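Flowers in February, and other things I've moved about

I've been meaning to write about the flowers for ages, and now that February is nearly over I'd better get on with it. Regular readers will know I can't leave a room alone. Give me a free afternoon and a cup of tea and I'll have the sofa facing the other way before the tea's gone cold (it did go cold, as it happens, because I found a box of old Softić catalogues and sat on the floor with them).

Anyway, the flowers! Pinks and reds and oranges, a bit of yellow, and some peach ones I'd happily have in every room of the house. They're up on a black stand, and I'm so pleased with the height. Down low I think a big bunch like that just gets lost among the furniture, but lifted up the colours carry right across to the grey sofa, where the orange stuffed animal and the tan cushion live. I didn't plan the orange to match - I wish I could say I had.

The leafy pot plant is staying by the end of the table for now. I did think about shifting it nearer the sofa, but I like having some green close by when I'm sitting down to something fiddly. The cardboard box on top of the dark cabinet is still waiting to be sorted, and so is the top of the filing cabinet if I'm truthful. My favourite cup, the green and yellow one, goes wherever I go.

Next on my list is a lamp. There's one at Felier that I keep going back to look at, and another from Bastlow with a lovely plain shade, and I can't make up my mind.

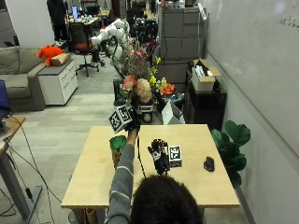
Tyson Perron thinks the Bastlow would be the better neighbour for all those colours, and would trim the stems every second morning and keep the flowers well away from any heater if they're to see out the month.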